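Workshop Notebook, Ninberg Textile Conservation Workshop
Jul 15, 2023
Entry: Wool coverlet from the Sallen bequest, surface cleaning and preparation for wet treatment

The coverlet was unrolled on the long table at the start of the session and left under tissue to relax. It had been stored on a narrow tube, face inward, and the creases from an earlier folding are still sharp along both center lines. No attempt was made to flatten them by hand. They are expected to ease during washing, and any that remain will be treated locally with humidity once the piece is dry.

Construction. Two loom widths joined by a hand-sewn center seam. Undyed wool ground with a supplementary weft in madder red, indigo and a brown that has not been identified. The brown yarn is brittle and has broken away in many places, leaving the ground exposed. This is consistent with an iron mordant, but a spot test has not yet been carried out and the condition report should not state it as fact. The seam has been resewn over a length of 77 cm in a white cotton thread that is clearly later than the rest. The accession file makes no mention of the repair.

Surface cleaning. Both sides were vacuumed through nylon screening at low suction, working from the seam outward. The reverse held much more dust than the face. Old moth casings were lifted with tweezers, bagged and labeled. No live insects or fresh frass were found. The piece had already completed its freezing cycle before it was admitted to the workshop, and the paperwork for that cycle has been filed with the condition report.

Fastness tests. Each color was tested in deionized water and then in the detergent solution at working strength, with blotter and weight for 17 minutes per test. Results were as follows.

Madder red: no transfer in either.
Indigo: no transfer in water; a faint blue mark in detergent on the second test only.
Brown: no transfer of color, but loose fiber came away on the blotter.
White cotton thread: no transfer.
Blue laundry mark, lower left corner: bleeds at once in water.

The laundry mark is the main obstacle. It is a short inked inscription, most likely a household mark, and it forms part of the history of the object. Removal is not proposed. The options are to mask it with cyclododecane before immersion or to wash the remainder on the suction table and leave that corner dry. Masking was tried on a sample of new wool marked with a similar ink. The first coat, applied by brush, cracked when the sample was lifted. The second, applied from the melt on both sides, held for the full length of a trial bath. The suction table would be slower and carries a risk of a tide line at the boundary, which on undyed wool would be difficult to remove afterward.

Masking from the melt is therefore the preferred method, subject to approval of the treatment proposal.

Bath preparation. The large tray was lined and leveled. It is still low at the drain end and needs a shim before use. The Pavlović screen was inspected and found sound, except for one corner tie, now replaced. The coverlet will be supported on this screen throughout and must not be lifted without it. Four persons will be required for the transfer to the drying surface, and the date should be set with that in mind. Water temperature is to be kept at room level for the wash and all rinses.

The order from Plunico for detergent and blotting paper arrived short. The blotting paper was complete, but the detergent was not, and the quantity in stock will cover almost 40 liters of working solution. That is enough for the first bath and not for the second. The balance has been requested. Washing is not to begin until it has been received, as the piece should not be left between baths.
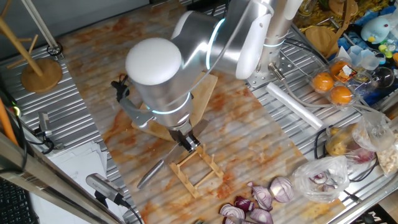

This page was last changed on Jul 15, 2023.

Support fabric. Samples of wool rep and a lighter plain-weave wool were compared under the losses in the brown weft. The rep is closer in weight but shows too strong a rib through the open areas. The plain weave is acceptable if dyed slightly warmer than the current sample. A further dye trial will be needed, and the recipe card should be kept with this entry.

Outstanding before the next session:
Spot test on brown weft for iron.
Photograph the reverse in raking light, with the later seam repair recorded in detail.
Shim the tray and check the level with water in it.
Confirm delivery of detergent.
Submit the treatment proposal, including the masking trial and both fastness results for indigo.

The coverlet was covered with fresh tissue and washed cotton sheeting and left flat on the long table. Blinds closed. Data logger reading entered in the room log.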